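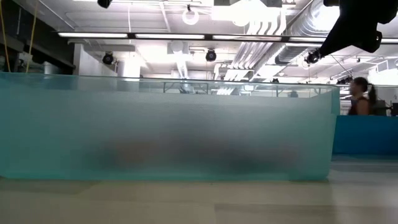

Purkeo started as a one-armed machine on a kitchen table in Otton, and its builder says the second arm was never part of the plan. She had wanted something that could pick small items off a surface and put them in a bin while she was in another room. The kitchen was too dark for the cameras in winter and too bright in summer, and the table moved whenever the arm did. Two years ago she took the whole thing to Stougaard, the shared workshop on the edge of town, and has worked on it there ever since. Light is no longer in short supply. The fluorescent strip overhead runs a long way across the ceiling, and there are black spotlights hanging from the ceiling as well. "I went from not being able to see a spoon to having glare on everything," she says. "The glare was the easier problem. You can turn the exposure down. You can't do much with a black picture."

We talked on a Sunday, when the workshop is quiet until lunch. She had been in since eight, tightening the bolts on one shoulder joint and then loosening them again by a quarter turn.

The arms are her own design, with bought motors and printed covers. The first version cost her $1,379 in parts, a figure she knows because she kept a sheet of paper taped inside a cupboard door and wrote everything on it, including postage. She stopped keeping the sheet when she began the second arm. "By then I knew what the motors cost," she says. "I didn't want to see it written down twice."

Each arm ends in a parallel gripper with a small camera mounted at the wrist. She tried putting a single camera above the table first and it worked for big objects. For anything flat it was hopeless, as the arm covered the object at the moment she most needed to see it. The wrist camera sees both fingers and the space between them all the way down. It also sees a good deal of the room, and that took some getting used to in the software.

The software is called Kusteo. She wrote the first part of it herself and has had help with the rest from other people at the workshop. It takes the pictures from the wrists, finds a likely place to grip and sends the arm there slowly. If the fingers close on nothing, the arm backs off and tries again from a slightly different angle. It will do this four times and then stop and wait for a person.

"People ask for it to go on trying forever," she says. "I had it like that for a month. It pushed a packet along the table and over the side, and then it kept going down toward the floor. So now it stops."

Most of the practice is done with groceries. She has used cans, sponges, socks and a bag of clothespins, but snack packets are what she comes back to. A can is stiff and stands where you leave it. A foil packet changes shape when it is touched, and the printed foil throws back the light so that the camera sees a white patch where there should be an edge. When several are lying on top of each other in a bin, Kusteo tends to treat them as one large object and aim for the middle.

"That's a fair guess, if you think about it from where the camera is," she says. "It's all the same red. I'd probably grab the middle too."

Her fix so far is to have the arm lower itself, take another picture from close up, and choose the packet that has the most visible border. The close picture adds 5 seconds to every pick. She has tried to shorten this and has given up for now -- the arm shakes a little after it stops, and a picture taken too early is blurred.

The pads on the fingers took longer than she would like to admit. Smooth rubber worked on boxes and slid on foil. Foam gripped well and tore. She settled on ridged pads, printed in a soft material and glued on, and she keeps a jar of spares on the shelf. They are quick to change if the old glue is scraped off properly. If it isn't, the new pad sits crooked and the fingers don't meet.

The table is a butcher-block top on a metal frame. She picked it for its weight, after the trouble at home.
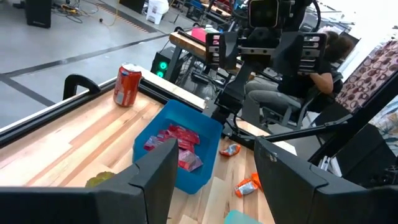

Another member of the workshop wanted to know, over coffee, why there had to be two arms at all if one could fill a bin. It would be half the wiring, he said, and half the things to go wrong.

She agrees about the wiring. Her answer is that one arm can put a thing into a bin but can't do much about the bin itself. If the bin gets nudged, a single arm has to put down what it's carrying, push the bin back and start over. With two, one can steady the bin while the other works. "It also means I can open a bag," she says. "Well, I can't yet. But with one arm I wouldn't even be able to try."

The other argument for a second arm came from a mistake. Early on she had the first arm lift a box that was too wide for it, and the wrist joint cracked. The repair meant taking the arm apart to the shoulder. Having an identical arm next to it gave her something to compare against when she put it back together, and she has since found that very useful. When one arm starts to behave oddly she runs the same motion on the other and looks at the difference.

They do get in each other's way. Kusteo treats the table as two halves with a shared strip in the middle, and only one arm is allowed into the strip at a time. The waiting arm parks high. This is slow but she hasn't had a collision since October.

Her last full test was 27 packets, mixed, from table to bin. She had to step in for three of them. One was lying on its edge against the side of the bin and the others were stuck together. She did the same test the next morning and it went worse, for no reason she could find.

She isn't planning to sell Purkeo or to make a kit of it. A few people have asked for the drawings, and she has handed them over with a note saying which holes are in the wrong place. The next job is the cables, which still run along the outside of the arms and catch at full stretch. After that she wants to go back to the bag.

"I've got a drawer full of ones it has torn," she says. "They all tear in the same corner, so I'll start there."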